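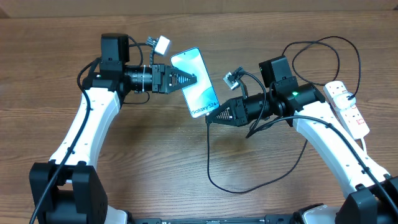
Two arms handle a smartphone at a Trundesska workstation.

Trundesska has suspended unattended operation of its two-arm handling stations after a fault caused grippers to release phones during transfer from one arm to the other, the company said in a notice dated 17 Jun 2023.

No injuries were reported. The stations, used at the firm's Menon site to move phones between inspection steps, remain in service with an operator present and at reduced speed.

According to the notice, the fault was traced to the Hoken control software, which coordinates the two arms. In normal operation the first gripper keeps its hold until the second reports a firm grip. In the affected version, a delayed signal from the second arm could be read as a completed grip, and the first gripper would open too soon.

A review of 1,919 recorded transfers found 63 in which the first gripper opened early. In most of those cases the phone dropped a short distance to the table. Two devices had cracked screens and were withdrawn.

The review also examined an emergency stop that did not take effect at once. An operator pressed the stop button after a phone slipped, but the right arm completed its movement before halting. The notice classes this as a safety matter — separate from the grip fault — and says the stop circuit on every station has been inspected and rewired where needed.

"The stop function must act immediately, whatever the software is doing," said Nest Craddock, head of equipment safety at Trundesska. "Until we have shown that it does on each station, an operator will remain within reach of the controls."

Corrected software is being tested on the Joltura line, where 10 stations have been set aside for the purpose. Trundesska expects to complete the tests in July and will decide then whether unattended operation may resume.

Staff who observe an early release or a delayed stop are asked to switch off the station and notify their shift supervisor.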